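4.2 Hanging and folding over a rod

We turn now to the part of the study that gave us the most trouble and, in the end, the most pleasure: what people do with small textiles once they have been given a rod to put them on. Shelves and drawers have been written about at length, and hooks have had their share of attention too, but the plain wooden rod is so common in kitchens, bathrooms and laundry corners that it seems to have slipped past most writers on household order. Bakke, in an early set of household notes we found very useful, gives it two paragraphs and then moves on to cupboards. We would like to give it a little more room than that.

The households in our study, 70 in all, were spread between the old town of Prurkham and the newer streets on the Cutar side of the river. Each was visited twice, with a gap of 10 weeks between visits, and on both occasions we asked to see the places where towels, cloths and light knitwear were kept between uses. We were careful to ask for nothing to be tidied ahead of time. Of course some people tidied anyway, and we can hardly blame them, but most let us in to see things as they stood - and for that kindness we remain very grateful.

What we noticed first was that "hanging" is far too broad a word for what goes on. A cloth can be laid over a rod with its two ends even, in the way one sees in shop displays, and a fair number of our households did just that with their thinner dish towels. But a thicker or stretchier fabric invites other treatment. It may be folded once or twice beforehand and then draped, so that several layers share the rod, or it may be dropped over in one go and left to settle in whatever shape its own weight gives it. We call the first of these a folded drape and the second a gathered drape, and we admit freely that the line between them is not always easy to draw (see Figure 3).
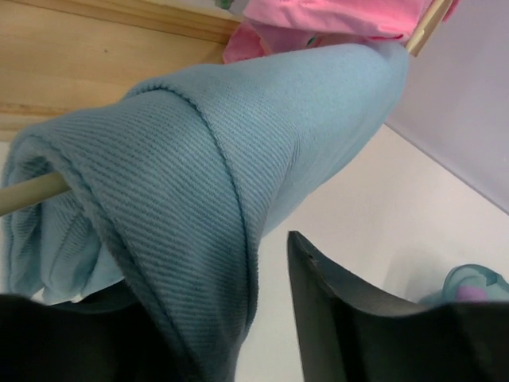 Figure 3. Light blue ribbed fabric folded and draped over a thin wooden rod, with a pink item draped next to it.

The difficulty is greatest with ribbed fabrics. Ribbing gives a cloth a direction, and a person who cares about such things can use the ribs as a guide when folding, much as one would use the lines on a sheet of paper. Once the cloth is bunched on a rod, though, the ribs run off at a slant, the layers ride over one another, and a hem that began at the bottom may finish up somewhere across the middle. Two of us coded all the drapes separately and then compared our sheets over a long lunch, and it was nearly always the ribbed and knitted items that we had to talk through. Where we could not agree, the item was entered as a gathered drape, following the practice set out in the Zenov handbook for household surveys.

Neighbors matter as well. Few of the rods we saw held a single item, and when two or more textiles share a rod they begin to shape each other. A soft cloth pushed up against a bulky one tends to lose its spread and take on creases, while the bulky one keeps its roundness and claims more than its share of the wood. People seemed well aware of this. Several told us, with some feeling, that they always put the thick things at one end, and a smaller group sorted by color first and let thickness look after itself. We had not planned to ask about color at all, and the question was added to our sheet only for the second visits, so our remarks on it should be read with that in mind.

We also asked how long a cloth usually stayed on its rod before being used, washed or moved. The answers ranged from a few hours to "until company comes," and we have left this last reply in our tables under its own heading, as it came up too often to be folded in with anything else. In the households with the shortest stays, the gathered drape was clearly the favorite, as one might expect when a cloth is always on its way somewhere. Longer stays went along with more careful folding, though there were plenty of exceptions, and we return to them in Section 4.3 when we look at shelves.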